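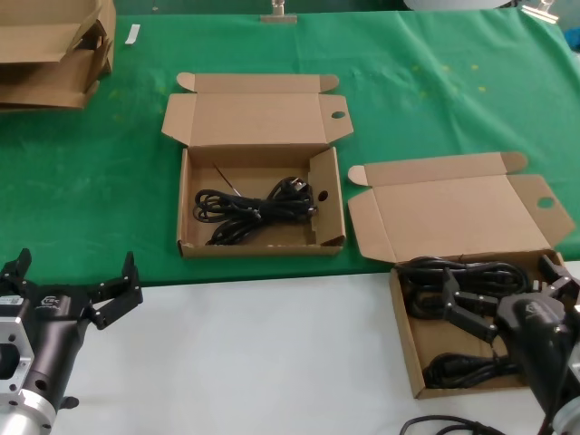

About Monis

Monis is a contract packing and kitting company in Hamville. We receive components in bulk, check them, put them into retail or service boxes, and ship them to the customer's warehouse. Most of what we pack is small and awkward: power cords, adapters, brackets, hoses, manuals. The company was founded by Norbert Gál, who had worked in returns processing and thought outbound packing could be done with fewer errors if it were treated as a technical job.

We employ 100 people at one site. There are 12 packing benches on the main floor and a separate area for labeling and palletizing.

What we do

Cord and cable sets are our largest product group. A cord set looks simple on a drawing. In practice a coil has no fixed shape. It opens when it is released, the plug moves to a different side each time, and one loop will often sit above the rim of the box and catch the lid. Conventional packing machines expect a rigid part in a known position, so cord sets were packed by hand across the industry for a long time, and at our site they mostly still are.

Our standard box for this work is a plain kraft carton with a folding lid and side tuck flaps. It is delivered flat, folded up at the bench, filled, closed and labeled.

Automation on the floor

In April 2019 we began running two-arm robot cells on cord sets. Each cell has a pair of arms with two-finger grippers, mounted at a table of the same height as our manual benches. The arms handle coiled cords in open cartons. Folding the cartons, closing the lids and final inspection remain manual.

The cells do not run faster than an experienced packer. On short coils a person is clearly quicker. The cells are used for long runs of a single part number, where the work is repetitive and wrist strain was our most common complaint. Short runs, mixed kits and anything with loose hardware go to the manual benches.

Table setup matters more than we expected. Bare tabletops gave glare under the overhead lights and let cartons slide when a finger touched the side wall. Covering part of the work surface with cloth reduced both problems. The cloth has to be clamped, and it is checked at the start of each shift for creases and debris. Struan Innes, our cell engineer, keeps the setup sheet. It is currently on its seventh revision.

What changed for the people here

No packing position was removed when the cells were introduced. This was a written condition of the project and it is still in force. The content of the work did change, and not everyone welcomed it.

Nine packers have moved into a role we call cell operator. An operator stages cartons, restarts the cell after a failed pick, logs the cause, and inspects output. Training takes six weeks and is paid at the operator rate from the first day. Two people completed the training and chose to return to the benches. They kept their previous grade.

The main difficulty in the first year was interruption. Operators were assigned two cells each, and a stopped cell could call them away in the middle of an inspection. Mirjana Stoyanova, the floor supervisor, changed the assignment to one cell per operator with a second operator shared between neighboring cells for inspection. Output per person fell slightly and inspection errors fell by more. We have kept that arrangement.

Piece-rate bonuses ended on cord sets at the same time. A packer cannot control how often a gripper drops a coil, and we did not want pay to depend on it. The bonus was replaced by a flat addition to the hourly rate.

Safety

Cell speed is limited whenever a person is within reach of the table. Clearing a jam requires a full stop and a key held by the operator. The key is not to be left in the panel. All stops are logged by cell and by cause, and the log is posted next to the time clock.

Capacity and customers

A cord cell packs 285 sets in a shift on our reference part. The largest single order we have completed on the cells was 1,272 sets, for Castellanos. We also pack for Flarkholm, including spare part kits that are done entirely by hand.

Minimum quantities, carton specifications and sample requirements are available from the sales office. Please send a physical sample of the cord with any inquiry. Coil diameter and jacket stiffness cannot be judged from a drawing.

Page last revised 1 February 2021

Comments (4)

Uwe Eichhorn
Do you accept cords with molded right-angle plugs on the cells, or only straight ones? Ours tend to hook on the carton flap.

Monis Sales
Right-angle plugs are packed manually at present. Send a sample and we can quote both ways.

Fitzgerald Calloway
I packed at Hamville before the cells came in. The bonus change cost the fast people money for the first few months, and the page could say so. My wrists are better, though.

Uwe Eichhorn
Thanks, sample is in the mail. Coil is tied in one place only.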